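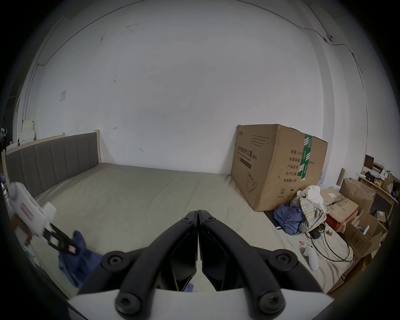

The Nalloletti build – Mon 25 February

Welcome to the gallery for my home build! I've been making a pair of hand-held grippers in the spare bedroom since last May, and this page is where I put the pictures as I go. The grippers are called Nalloletti, the notebook software I log everything in is Akora (my own, very rough, don't ask for a copy yet), and the whole lot happens in a small flat in Ornesville where the bed doubles as the test bench.

Cloth is the thing I'm working on at the moment. Hard objects were easy, more or less, but a shirt on a mattress just slides off and folds up on itself – maddening! The black fingers are my Renaud pattern, with the curved arms and the round pivots, and they need to close right at the tips or thin fabric slips through. I went through seven versions before I liked the shape, and I've still got the old ones in a drawer. 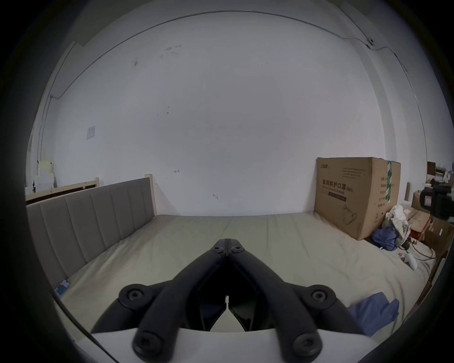
Pivot bolts next. Too tight and the jaws feel gritty, too loose and the tips wander sideways, so I do them up a bit at a time and keep squeezing until it feels right (my thumb is the only gauge I own). I want to get through 100 pick-ups of the same shirt on one setting before I touch them again, and I'm on 66 so far.

More pictures once I've sorted new tips. I'm thinking something softer on the inside face – if you've tried silicone on a build like this, do drop me a line and tell me how it wore!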